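Workshop notebook: Skernetti housing contract review, transition data

February
By the contract review desk
6 min read
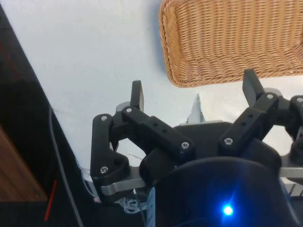

Gripper and wicker basket, white tabletop.

Picked up again at 8:40 with the handover files. Purpose of this entry is to get down how I'm treating the property records before I lose track, and to list what is still open for whoever takes the next batch.

Background for anyone reading cold. The Skernetti program pays two providers, Flirska and Tellness, to find and run housing for people waiting on a decision. Flirska has the northern lots, Tellness the southern. Amin was the provider before both of them and handed over its leases, its repair logs and its list of residents. We are looking at the handover only. Prices are in a separate review and I'm leaving them alone.

Total on the Amin closing list is 1,449 properties. Flirska and Tellness between them show the same total on their opening lists, which looked good until I matched on address. 257 rows don't match. First pass through those:

Most are spelling and unit numbers. Amin wrote "Apt" and a number in the street field, Tellness has a separate unit field, and Flirska seems to have dropped the unit altogether in the early uploads. These can be matched by hand against the lease reference.

A smaller group are houses where the landlord would not sign with the new provider and a substitute was found. The substitute has been given the old property's reference number. That is why the totals agree. I would not call it hiding anything, the upload template has no way to close one reference and open another in the same month, but it means the totals check tells us nothing and should come out of the draft.

The rest I can't explain yet. Marked "U" in column K.

Inspection dates. The contract says every property gets inspected before the first resident moves in, or within 30 days of handover if it was already occupied. Flirska records the date of the visit. Tellness records the date the report was approved, which can trail the visit by up to 90 days going by the sample I pulled. So comparing the two on the raw field makes Tellness look a lot worse than it may be. I've asked for visit dates. Until they come, no chart with both providers on it.

Also on inspections: a handful of Flirska records have a visit date earlier than the date Flirska took on the lot. Either they sent people in ahead under the access agreement, or they copied Amin's last inspection across. The access agreement did allow early visits, so both are possible. Need the inspector ID to tell. Amin's inspector IDs start with a letter, Flirska's are all digits.

Repairs. Slower than expected. Amin closed all its open jobs on the last day of its contract, including ones where the notes plainly say parts were on order. Flirska reopened the ones it was told about. Tellness opened new jobs when residents called in, so the clock on those starts from zero. A boiler reported in the fall and fixed in the new year can appear as two jobs, each inside its target. I tried joining them on property reference and fault code and got a lot of false pairs, mostly smoke alarms. Joining on reference, fault code and room works better. Room is free text, so I made a lookup table (tab 6). Please add to it and don't overwrite it.

Note to self – "bed 2" and "2 bed" are different things in the Amin log. The first is a room, the second is a house size that somebody typed in the wrong column.

Moves. Residents were supposed to get written notice before being moved between properties. The notice letters are scanned, one PDF per household, and file names are by household number only. Flirska's set looks complete against its move list. Tellness's is missing letters for moves in the first two weeks. Their transition manager's note says notice was given by phone in that period because the letter template had not been approved by the program office. I have the note. I don't have the call records it refers to. Requested.

Something I had wrong in the last entry: I wrote that the program office approved the template late. The email chain shows it was sent back once with changes to the translated versions, and then approved quickly. Where the time went between those two emails I can't see. Corrected in the timeline, old version struck through.

Staffing. Both bids assumed most of Amin's housing officers would transfer across. Fewer did. We only have the providers' word on how many, and they count differently – Flirska counts people, Tellness counts full-time posts. Not usable side by side. I'd keep this as a paragraph in the report with no figures in it.

Stopped for lunch 12:30, back at 1:15.

Afternoon was the landlord file. Leases Amin held on a rolling month were meant to be flagged before handover so the new provider could get to the landlord first. The flag column is blank for the whole southern region. Northern is filled in. Checked the earlier version of the file and the column is blank there too, so it wasn't lost in our import. That would go some way to explaining why the substitutes cluster in the south, but I want to map them before writing it.

Still open:
Visit dates from Tellness
Inspector IDs for the early Flirska visits
Call records for the phone notices
Column K, all the U rows
Blank flag column, ask Amin's records contact who filled in the northern half
Take the totals check out of the draft

Working copy saved as version 4 in the shared folder. Version 3 has the bad repair join in it, don't use it. I've left the hand matches in blue so they can be checked by a second person, and the ones I'm less sure of have a question mark in the next column over.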